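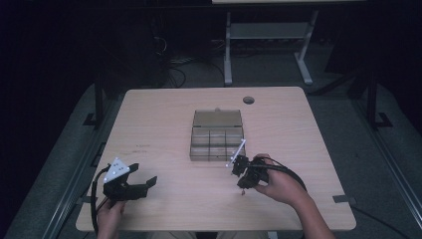 Lolley Small Parts Set

README, second version

Contents of this folder

The set is a collection of photographs and short notes on compartment boxes: the flat plastic boxes with a hinged lid in which people keep screws, beads, fishing hooks, buttons and similar things. It was collected by Slavica Leka and Krešimir Spahić for the Lolley sorting project. There are 1696 photographs of 57 boxes, and 511 of the photographs have a written note.

What we wanted to know

How people divide a box when it is given to them empty, and how the division changes after some weeks of use. We were interested in ordinary households and small workshops. Shops have their own systems and we left them out.

Folders

boxes - one folder for each box, named with the box number
notes - plain text, one file for each photograph that has a note
lists - the table of boxes and the table of contents by compartment

Fields in the table of boxes

box_no: the number we gave to the box. Numbers were never used again, also when a box was returned to us broken.
material: clear plastic, tinted plastic, or other. Smoky brown and smoky grey are both written as tinted.
rows, columns: counted with the box lying flat and the lid opened away from the person. If the sections have different widths, the widest row decides the number of columns.
dividers: fixed or removable. Where we could not tell, the field is empty.
lid: open, closed or missing, at the moment of the photograph.
state: empty, part filled, full. One screw in one compartment is already "part filled".

How the photographs were taken

Each box was put near the middle of a table, with the long side to the person where this was possible. We asked for a plain table with nothing else stored on it. Light wood gave the best results with tinted boxes, as the walls between the compartments can be hard to follow on a dark surface. With clear boxes the difference was small.

Most of the notes were written on the same evening. The later ones were written by Krešimir from the photographs only, and they are marked with the letter K in the first line. Please treat them with more care.

Known problems

Dividers seen through a tinted lid were sometimes counted wrongly in the first version. We corrected those we found, but we did not check every closed box again.

The word "latch" and the word "clip" are mixed in the notes. They mean the same part.

The Fledura boxes came with a paper label inside the lid. Some people took it off and some did not, so it is not a good sign of how old the box is.

Two boxes of the Krishnan type have the same number printed on the bottom - this is from the factory and has nothing to do with box_no.

Use

The set may be used and shared for study and teaching. Please keep this file together with the photographs. Corrections can be sent to Slavica at the Flolteck office, with the box number in the subject line.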